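Speaker notes: Bench surfaces and spill control in small coffee stations
Speaker: Lorcan Hennessy
Version for delivery June 19, 2025

Slide 1. Opening

Introduce self and the Stuvosard site. State the scope: the table surface, the tools on it, and where loose beans go. Grinding and extraction are covered by Mansour in the next slot. Do not take questions on either.

Running time is 48 minutes with questions. Slides 4 and 5 can be shortened if the previous speaker overruns.

Slide 2. What we asked for

The request from Predau was a station where one person can portion whole beans into cups by spoon, with no scale and no hopper. It had to fit on a plain table. The table is shared with other work, so nothing is fixed to it and everything is put away at the end of a session.

Read out the three requirements as written in the request:

A pale surface, so that a dropped bean is seen at once.
A matte finish, so that overhead light does not produce glare.
A surface with no printed lines or labels.

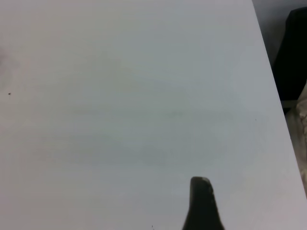

The third requirement caused the most discussion. Zusteo wanted a printed outline for each item. We tested outlines on a paper overlay and dropped them. Beans that landed on a dark line were missed on the first wipe, and the overlay lifted at the corners after repeated cleaning.

Pause here. Ask how many in the audience use printed mats.

Slide 3. The edge

A plain table has no lip. A bean that rolls will keep rolling, and coffee beans roll in a curve, which makes the landing point hard to predict. In the drop test we released 317 beans one at a time from spoon height at the center of the table. Of these, 10 went over the edge. We repeated the test with the release point moved toward the edge and 78 went over out of the same number.

The conclusion is a placement rule. Cup and spoon go toward the back of the table, well away from the open side. The front is left clear for the forearm and for any beans that escape.

If asked about a raised edge strip: it was considered in October and rejected. It collects dust and fine particles, and it gets in the way of a flat wipe.

Slide 4. The items on the table

Keep this short. There are few items.

Cup. Clear double-walled glass with a handle. The fill level can be read from the side, so no marking is needed. The inner wall is what matters for volume. New staff tend to judge by the outer wall and underfill. Filling to two-thirds leaves enough space for the spoon to enter without pushing beans over the rim.

Dish. Small, round, shallow, clear glass. It holds the spoon between uses. Note the drawback: clear glass on a white table is easy to overlook, and a sleeve can catch it. We accepted this because a colored dish was confused with one used for discards.

Spoon. Metal, with a thicker grip section on the handle. The spoon is rested across the dish with the grip end past the rim, so it can be picked up without touching the bowl. Always the same direction within a session.

Slide 5. Loose beans

Explain the rule for single beans. A bean on the table is left where it is until the current cup is finished, then picked up by hand and discarded. It does not go back in the cup. Stopping to retrieve each one interrupts the portioning and leads to more spills than it prevents.

More than a few loose beans means the cup is overfilled or the spoon is being loaded too high. Correct that first, then clear the table.
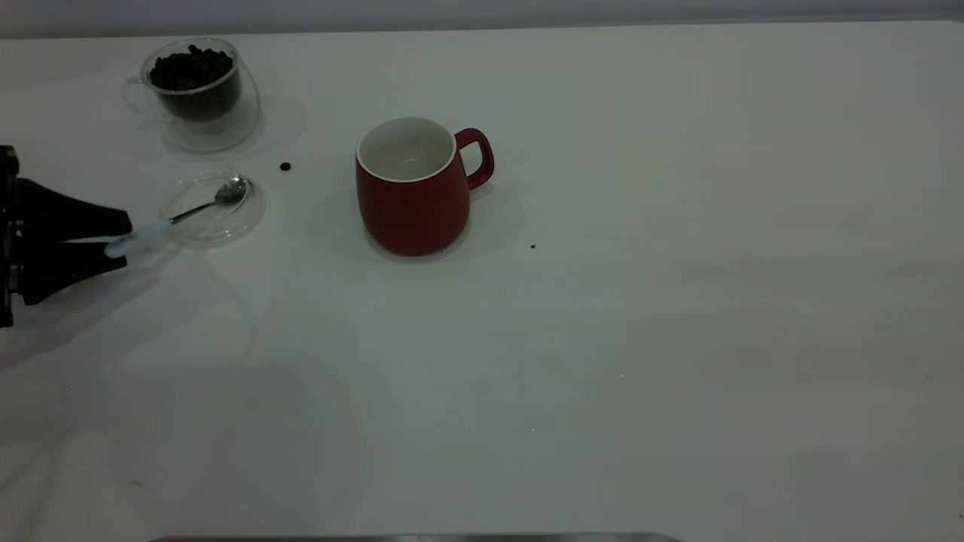

Slide 6. Cleaning and reset

Order of work at the end of a session:

Move the cup off the table before wiping.
Lift the spoon and dish together.
Pick up loose beans by hand.
Wipe from the back to the front with a dry cloth, then a damp one.
Check the floor on the open side.

Mention that the damp wipe is omitted between cups. Moisture on the surface makes chaff stick.

Slide 7. Open points

We have no data for oily dark roasts on warm days. The Predau team reports more beans clinging to the spoon, but has not measured it. A second drop test with a smaller table is planned. Contact details are on the handout.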